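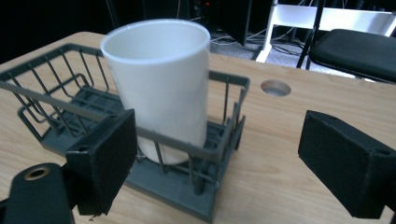

Paid Participants Wanted for a Study on Teaching Robots by Hand

The Zorkisholm group at Troltidgate is inviting people of all backgrounds to help us find out how many demonstrations a robot needs before it can handle dishes it hasn't met before. We have collected up to 3,000 so far, and we would dearly love to see how newcomers go about it!

What you would be doing

You sit at a table, take a gripper in each hand and move cups and other tableware, at whatever pace feels natural to you.
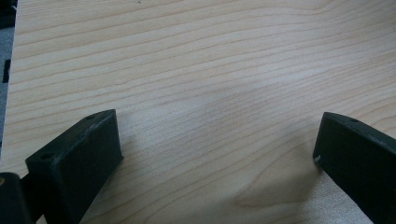

Time and pay

Each visit lasts 2 hours, with plenty of breaks, and we pay $72 per visit.

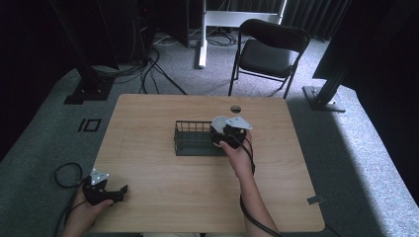 Left-handed people are especially welcome, as we have had very few so far. We have 14 places open for September, and you can sign up at the Jukgate front desk.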